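Illitz glass propagation tubes, reviewed after one winter of cuttings

I bought the Illitz set in September, when my coleus had gone leggy and every jelly jar in the house was spoken for. It comes with 20 clear tubes and a little brush, and I have since rooted pothos, mint and one very stubborn begonia in it.

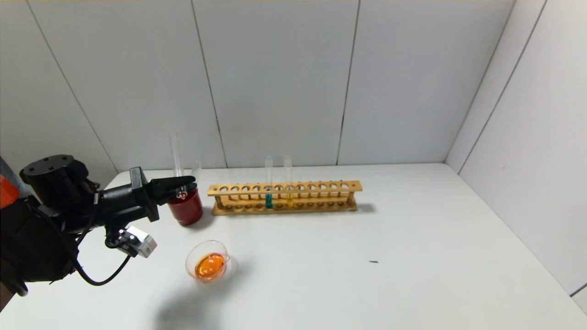

Coleus roots fast in these, faster than I'm used to. The set has no stand, though, so you'll be hunting for something to hold the tubes up, and a plain red cup like this one, with the glassware standing inside it, is as good as anything you'd pay for.
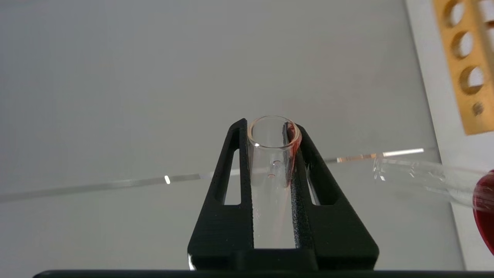 Thin stems are where a narrow tube shines — mint stays upright and the leaves keep out of the water. I like clear glass with a rounded rim, as on this tube, for soft stems that bruise if you look at them wrong.

Cleaning is my one real complaint. The brush shed bristles by the second wash, and I went back to rice and warm water.

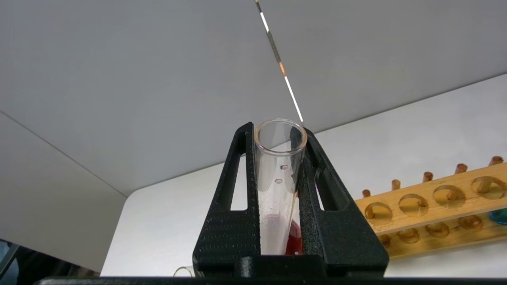

Tineke Postma wrote to say that she changes the water every 2 days and never gets the green film at all, so maybe I'm just lazy!
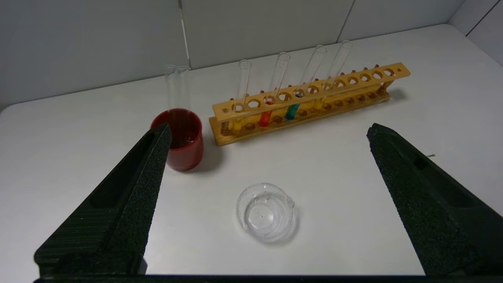

Begonias want patience, and mine sulked for weeks before I saw a single root. A tube on its own in a cup will lean a little, as the one in the red cup does, so for top-heavy cuttings I'd tuck a few in together. I'd buy the set again, and I'd skip the brush.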